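Talgate Two-Arm Bench Kit — planning and budget page
Small-item tabletop work. Sorting, drawers, button presses.

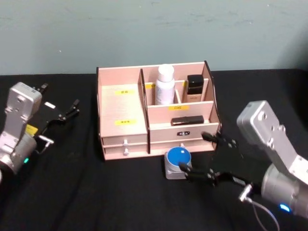
Romana Kadlec writes: we priced the arms and forgot everything else. Table, cloth, spare fingers, cables, a second set of test items. Would put the accessories line in the very first quote if I did it again.

Good advice. Our quote form now has accessories on page one, not at the back.

WHAT YOU GET
Two arms, left and right, matched pair
Two-finger gripper on each
Head-height camera with mount
Controller, power supplies, cable set
Skelus control software, single seat license
Setup guide (printed and PDF)

Lead time 54 working days from deposit. Add more if you want the Ella stand, those ship separately and customs can be slow.

WHAT YOU DON'T GET
Table. Bring your own, heavy as you can manage. Light folding tables wobble when both arms move and you will spend a week blaming the software.
Table covering. Plain dark cloth is fine. Buy two, one is always in the wash.
Test objects. Organizers, bottles, cases, push buttons, whatever your task needs. Budget for duplicates — knobs come off, caps crack, and the store stops carrying the one you liked.
Computer. Specs on the downloads page.

PLANNING THE SPACE
Leave clearance behind the arms for cables, and enough in front that both grippers can reach the same drawer without bumping wrists. Plain wall behind the table works well, no need to paint it. Steady overhead light. Blinds if you have a south window.
Floor outlets are better than a power strip taped to the table leg. We have seen the power strip.

If the job includes small knobs: tell us the knob size before ordering. Standard fingers handle most round drawer knobs but very shallow ones want the narrow tip set (part 102, sold in pairs). Same goes for flat cases lying down. Upright bottles are easy with either set.

BUDGET LINES PEOPLE MISS
— spare fingertips, they wear
— second cable set
— shipping back for service (you pay one way, we pay the other)
— operator hours. Natália Danko on our support desk suggests 4 full days before anyone expects usable runs. More for drawers.
— software renewal after year one
— insurance, ask your building

Buying for a school or lab? Request the split invoice, hardware on one, license and training on the other. Some purchasing offices need it that way and redoing it later takes forever.

RENT FIRST?
Yes, possible. Minimum term is one month, deposit required. Part of the rent comes off the price if you buy before the term ends. Rental stock is limited, next units free in September. Rental kits are the same hardware, maybe a few scratches.

SERVICE
Ševčík does repairs and calibration for us. Send the whole arm, not just the gripper, unless they tell you otherwise. Keep the foam and the box!! Replacement crates are expensive.
Loaner arm avaliable on the full service plan only.

QUOTES
Send: task in one or two sentences, table size, object list, voltage, delivery address. Photos of the objects help a lot. Bit-na Seol handles quotes, Rostislav Hájek handles rentals.
Quotes hold for 54 days, same as lead time, easy to remember.

Prices on request. Page updated 2019-04-22.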